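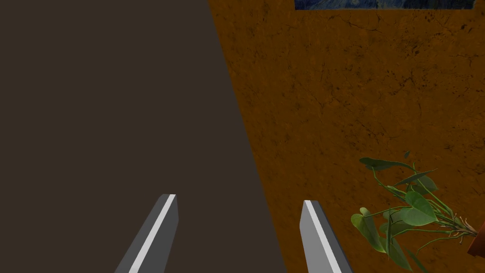
One reviewer of our first draft objected that a small satellite which cannot be told apart from its neighbors in the first days after a shared launch is only an inconvenience, and that the problem goes away once the objects drift apart. We took the remark seriously, and much of the present section grew out of it. Drift does help. But the days it takes are the same days in which a new owner most needs to know where to point an antenna, and a tumbling satellite with a weak battery may not be around to benefit when the picture clears up.

4.2 Sorting out a crowded release

The Clevmont records are a wonderful resource for this question, and we are still a little amazed at how much is in them. They hold 245 released objects, each with the planned order of release, the spring speed promised by the dispenser maker, and every set of orbital elements published afterward. For most of these objects the owner's own radio contacts are logged too, including the failed ones. Failed contacts are usually thrown away. Keeping them turned out to matter a great deal, as the next paragraphs explain.

Our method begins with the release order. Two satellites pushed out in opposite directions from the same dispenser will separate along the track at a rate set almost entirely by the difference in their orbital periods, so even a small error in spring speed can swap their places in the train. We therefore treat the planned order as a first guess and let every radio contact pull on it. A contact that succeeds at the predicted moment for one object raises the match for that object and lowers it for the others. A failed contact does the reverse, but with a much smaller weight, which depends on how often that owner's station misses passes for ordinary reasons (wind limits on the dish, local interference, an operator who set the wrong polarization).

Doppler curves do the heavy lifting. At the Sornon station we recorded 17 passes during July, all with the Niltex receiver and all at elevations high enough to give a clean curve through closest approach. The time of closest approach is the part of the curve that separates neighbors best. Transmitter frequency is much less useful than one would hope: a cheap oscillator can wander with temperature by more than the whole difference we are looking for, so we fit a free offset for each pass and give up that information gladly. 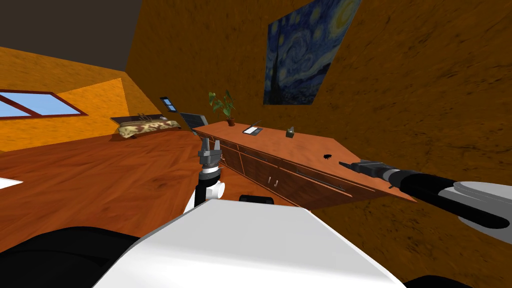 Figure 3. Simulated room with two robot arms, one with its gripper raised and open, the other reaching toward a wooden sideboard.

The result that pleased us most concerns the swapped pairs. In 2 cases the published names had been attached to the wrong objects, and the fit found both without any hint from the owners. One swap showed up on the very first pass — the curve was early, plainly and beautifully early, and no reasonable offset would bring it back. The other took longer, as the pair shared a transmitter design and had left the dispenser close together. It was the failed contacts that settled it. An owner had been calling on the wrong schedule and hearing nothing, and the silence fitted the neighboring track very well.

We also tried the Bélanger weighting, in which older elements lose influence exponentially with age. It works nicely for objects in higher orbits, up to 900 km, where drag is weak and old elements remain useful for a long time. Lower down it is too forgiving, and a satellite with unfolded panels can pull away from its prediction faster than the weights decay. For those objects we shortened the decay time and let a drag term float. The fit then behaves well, provided there are passes on more than one day.

Two limits should be stated. A satellite that never transmits gets a name from this method only by elimination, and we mark such names as provisional. The method also trusts the station clock. A clock error moves every curve in the same direction, and with few passes it can look very much like a real shift along the track, so the clock correction is handled separately in Section 4.3.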